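PANTRY & PAPER GOODS: notes from the Skarnton shelf swap

Quick one this time, the printer wants everything early and I still have the bus timetable to paste in.

So. Tissues. Pocket packs, purse packs, whatever you call them at your house. Last issue I asked what drives people nuts about their small cupboards and I was expecting spice jars. Nope. Tissue packs. They slide, they get under things, they end up behind the rice. Ottar Lunde wrote in to say he found 39 packs when he cleared out his late aunt's hall closet in Prusow. Thirty-nine! Most of them still sealed. He has promised them to the library desk, thank you Ottar.

Got me going on the shelf riser idea. You know the kind, little white step, goes at the back of a table or counter, gives you a second level. I've been on about these since June and a couple of you have asked what I mean exactly. Yellow packs and orange packs on this one, one of the yellows up on the top board and the other two yellows down on the table.

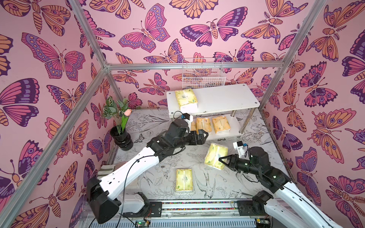 Yellow and orange packs, white two-tier shelf at the back. Love the butterfly paper.

Few things I've picked up, in no order.

Sort by color first. Sounds silly but if the plain ones are one color and the balsam ones are another you stop grabbing the wrong pack for a kid with a sore nose. We do this at home now, yellow up top, orange below. My husband ignores it.

Lay them flat. On their side they roll over the second you pull one out. Flat, face up, label where you can read it. Stack two high if you must, more than that and the wrap slides, it's slippery stuff and it will go.

Don't fill the top board right to the ends. Leave a hand's width. I knocked 5 packs down behind the dresser doing this and one of them is still there as far as I know.

Measure before you buy!! The riser I got from the Kista catalog was too deep for my shelf and stuck out over the edge. Had to swap it with my neighbor. Hers was too shallow so we were both happy, but it could of gone the other way.

Now the basket question, which came up three times in the mailbag. Do you want a basket as well as a riser? I say yes if you've got the height. Wire mesh is best, you can see what's left without lifting it down, and it doesn't hold dust in the corners like the woven sort. Put it right at the back of the top so nothing has to go behind it. Then everything in front of it is quick-grab and everything in it is spare.
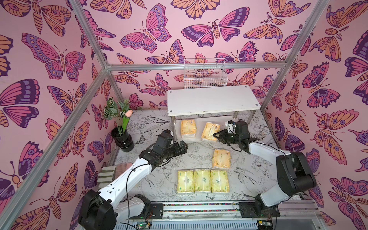

Start with the basket empty and everything else out where you can see it, is my advice. All of it. It looks like a mess for ten minutes and then you know what you own. If you sort straight out of the bag you always put the nice ones away first and then there's no room for the rest, and you end up starting over with a cold cup of coffee.

And a word for pretty walls. I used to think wallpaper was wasted inside a cupboard or a nook, who's going to look at it. I've changed my mind. Leftover roll, bit of paste, an afternoon. Pink with great big moths on it would not have been my pick a few years ago but I've come right round. Something cheerful behind a plain white shelf and you want to keep the shelf tidy so you can see it. Skov paint shop has a bin of roll ends by the door, bring your measurments, they won't cut them for you.

A plant in the corner doesn't hurt either. Artificial is fine, no watering, no drips on the paper goods. Wipe the leaves when you do the dusting. I have one in a blue pot and it has outlived every real plant in the house.

Swap table is open again at Skarnton from 2 until 5, back room, use the side door. Risers, baskets, bins, jars with lids. Jars without lids, please no. If you bring something big, take it home again if it doesn't go.

Still looking for: a narrow riser for a reader with a caravan, and anybody's leftover hooks.

Next issue is dish towels, send me your folding methods. Short letters get in first.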